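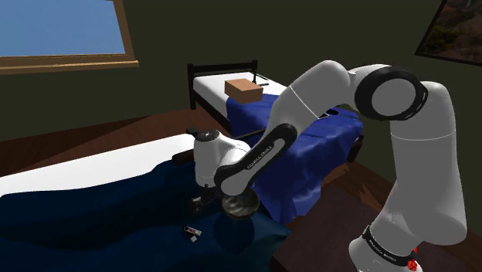

Figura 1. Cama en primer término. Imagen generada por ordenador.

Tema 4. La lencería de cama: dotación, circulación e inventario

Módulo: Organización del departamento de pisos
Profesor: Martti Mustonen

4.1. Qué entra en la dotación

Llamamos lencería de cama a las piezas que están en contacto con el huésped o que protegen el colchón y la almohada. En este tema se cuentan solo las de cambio frecuente: sábana bajera, sábana encimera y fundas de almohada. El cubrecolchón, las mantas, los edredones y el plaid se inventarían aparte, tienen otro ritmo de lavado y se verán en el tema 5.

Un juego completo para cama individual con dos almohadas tiene cuatro piezas: una bajera, una encimera y dos fundas. Si el establecimiento trabaja con funda nórdica, esta sustituye a la encimera y el número de piezas no cambia. El peso sí cambia, y bastante, cosa que hay que tener presente al contratar la lavandería por kilos.

4.2. El número de juegos por cama

La dotación se expresa en juegos por cama. Con lavandería propia se suele trabajar con tres: uno puesto, uno lavándose y uno en el office. Con lavandería externa se añade un cuarto, que cubre el transporte y los días sin recogida. Por debajo de tres la ropa vuelve a la cama recién planchada, sin reposo, y el algodón se desgasta antes.

Fórmula:

dotación teórica = camas × piezas por juego × juegos por cama

4.3. Caso resuelto: Hotel Lista

El Hotel Lista tiene 80 camas individuales y envía la ropa a una lavandería externa, Forsberg, con recogida a las 7:30. Trabaja con cuatro juegos.

80 × 4 × 4 = 1280 piezas

En el recuento de junio aparecen 1426 piezas, repartidas así:

Puestas en las camas: 320
En lavandería, según albaranes: 741
En office y almacén: 365

El hotel supera la dotación teórica en 146 piezas. A primera vista no hay problema. Sin embargo, más de la mitad del total está fuera del edificio, cuando lo esperable con cuatro juegos sería que hubiera fuera entre uno y dos, es decir, entre 320 y 640 piezas. Antes de dar por buena la cifra hay que cotejar los albaranes de salida con los de entrada. Lo habitual es encontrar piezas retenidas por manchas o devueltas sin anotar – a veces, ropa de otro cliente.

Las 365 piezas restantes permiten vestir todas las camas una vez (320) y dejan 45 de reserva. El reparto por tipo puede estropear este cálculo: si faltan bajeras, de poco sirve que sobren fundas. Por eso el recuento se hace siempre por tipo de pieza y después se suma.

4.4. Lavado por kilos

El Hotel Gotmont paga por kilo de ropa seca. En junio se le facturaron 2869 kg, que repartidos entre los 30 días del mes dan una media de 95,6 kg diarios. La media sirve para comparar meses. Para dimensionar los carros se usa el día de más salidas.

Conviene pesar al menos una recogida por semana en el propio hotel. La ropa húmeda de piscina y spa va en saco aparte y no se mezcla con la de cama.

4.5. Hoja de control

En las prácticas se usará la hoja Rurov, con estas columnas:

Tipo de pieza
Existencia anterior
Altas (compras)
Bajas (rotura, mancha permanente, pérdida)
Existencia teórica
Recuento
Diferencia

Las bajas se anotan el mismo día y la pieza se marca. Una sábana dada de baja puede pasar a trapo de limpieza, pero cortada, para que no vuelva al circuito. La diferencia se escribe con su signo; una diferencia positiva también se investiga.

4.6. Ejercicios

1. Calcular la dotación teórica del Hotel Lista si instala lavandería propia y baja a tres juegos. Indicar cuántas de las piezas actuales quedarían como excedente.

2. El mismo hotel cambia a tres almohadas por cama. Recalcular la dotación con cuatro juegos y decir qué tipo de pieza habría que comprar.

3. Redactar un procedimiento de media página para la recepción de ropa limpia: quién cuenta, dónde, y qué se hace con las piezas que no coinciden con el albarán.

Los ejercicios 1 y 2 se corrigen en clase. El 3 se entrega en papel, con nombre y grupo en la primera hoja.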